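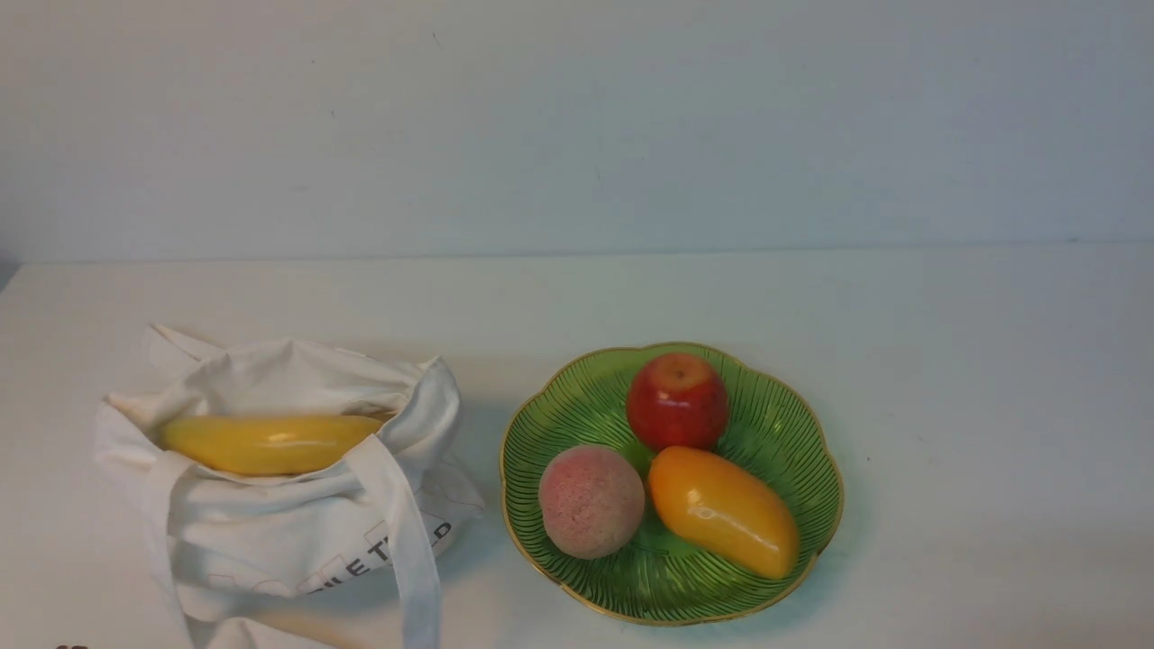

Chapter 6
From Pixels to a Task Plan

6.1 What this chapter covers

Chapter 5 ended with a calibrated camera and an arm that could move its tool to any reachable point in the workspace. That is enough to touch a table. It is not enough to carry out an instruction such as "put the banana on the plate with the other fruit". Between the instruction and the motion there are several pieces of software, and this chapter is about three of them: the scene model, the goal test and the task planner.

We use one tabletop layout throughout. It has a canvas tote bag with a banana in its mouth, and a green glass plate holding an apple, a peach and a mango. The code is written in Orenero, the small teaching framework installed in Chapter 2. Readers working with a different framework will need to rename some calls, but the data structures carry over without change.

You should already be comfortable with coordinate frames (Chapter 3), point clouds (Section 4.4) and joint-space trajectories (Chapter 5). Search algorithms are introduced from scratch in Section 6.5.

6.2 The scene model

A detector gives us labels, masks and scores. It does not give us relations. For the layout above, a good detector will report a bag, a banana, a plate, an apple, a peach and a mango. The planner needs more than this list. It needs to know that the banana is in the bag, that three fruits are on the plate, and that both the bag and the plate are on the table.

We write these facts as predicates:

in(banana, bag)
on(apple, plate)
on(peach, plate)
on(mango, plate)
on(bag, table)
on(plate, table)

The predicate on(x, y) can usually be computed from geometry. We test whether the lowest points of x lie close to an upper surface of y, and whether the centre of x falls inside the outline of y. The default tolerance in Orenero is 2 mm. This works well for a box on a shelf and less well for a round fruit on a ribbed plate, where contact is hidden from the camera. Section 6.3 looks at a version of the test that uses the mask outlines when depth is poor.

The predicate in(x, y) is harder. A rigid bin has walls in known places, so we can fit a model to it and check whether an object lies between them. A cloth bag has no fixed shape. Its rim folds, its handles fall across the front, and part of its contents is covered. The lower half of our banana is behind a fold of canvas. A detector that was trained only on whole bananas may return a mask that is too thin, and a grasp planned from that mask will be too high.

Glass brings a different problem. Many depth sensors return missing or wrong values on translucent surfaces, so the plate may appear as a hole in the point cloud with fruit floating over it. The colour image does not suffer in the same way. The green plate stands out clearly from the white table, and its scalloped edge can be traced. For this reason Orenero takes the outline of the plate from colour and its height from the table plane.

6.3 Confidence and missing facts

Each predicate is stored with a score between 0 and 1. It is tempting to drop everything below a fixed threshold and treat the rest as true. This loses information that the planner could use. If in(banana, bag) has a low score, a sensible action may be to look again from another angle before reaching.

A fact that is absent from the model may be false or may simply not have been observed. We keep these two cases apart. Nothing in a single view tells us whether a second object lies deeper in the bag. The scene model should record that the interior of the bag is unobserved, and should not record that it is empty.

6.4 Goals and the goal test

The instruction in Section 6.1 becomes a set of predicates that must hold at the end:

on(banana, plate)
on(apple, plate)
on(peach, plate)
on(mango, plate)

The last three lines are already true. They are included so that the planner does not choose an action that pushes a fruit off the plate to make space. Beginners often leave such lines out. The plan that results satisfies the goal as written and fails the user.

Space on the plate has to be checked as well. The three fruits sit close together, and the banana is long. The goal test only says where the banana must end up. Finding a pose in which it will rest there is the job of the placement sampler. In Orenero the sampler tries up to 60 poses and then reports failure to the planner, which may respond by rearranging the fruit.

6.5 The planner

The planner in this chapter is a forward search over four actions: look, pick, place and shift. Each action has preconditions and effects written in the same predicates as the scene model. Section 6.5.1 gives the breadth-first version, and Section 6.5.2 adds a cost for each action so that shift is used only when place has failed.

Two sets of recorded scenes accompany the chapter. The Gollon set has 998 single views of table layouts with hand-checked predicates, for use in Exercises 1 to 5. The Hjaltested set is smaller, with 83 layouts that contain at least one cloth or glass object, and is used from Exercise 6 onwards. Both are in the Nedstead archive under the folder for this chapter.

Before reading on, load any layout from the Gollon set and print its scene model. Check each predicate against the colour image by eye and note the ones that you disagree with. You will need the notes in Section 6.3.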